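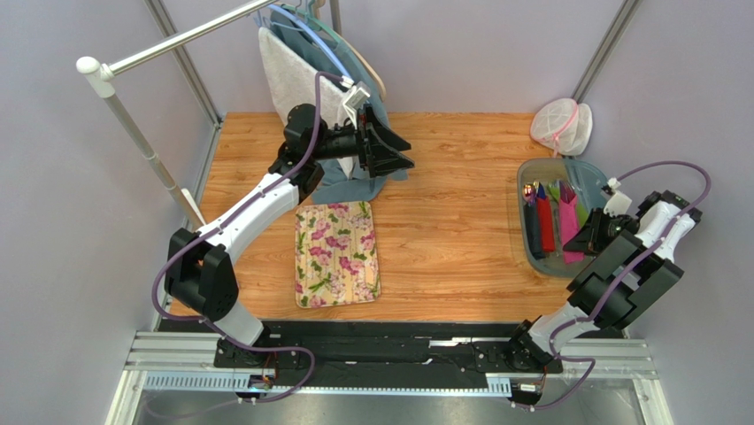
Figure 1. Hanging rail, floral mat and translucent tub on the wooden tabletop.

3.2 Layout of the laundry station

The layout was drawn up by Siamak Hashemi and checked by Ruaridh Dalgleish. The rail stands on the left, with the grey towel in front of the blue garment. Folded items are stored upright in the tub on the right, so each can be lifted out without disturbing its neighbours. The mesh bag with pink trim goes behind the tub.

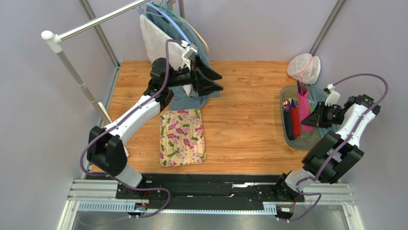 The centre of the table is kept for the mat, which marks the folding area. Its position was fixed in January, after the Bendonholm trial, and is the same for all 40 runs. Items are sorted by colour only. Fabric weight was left out of the log and is covered in section 4.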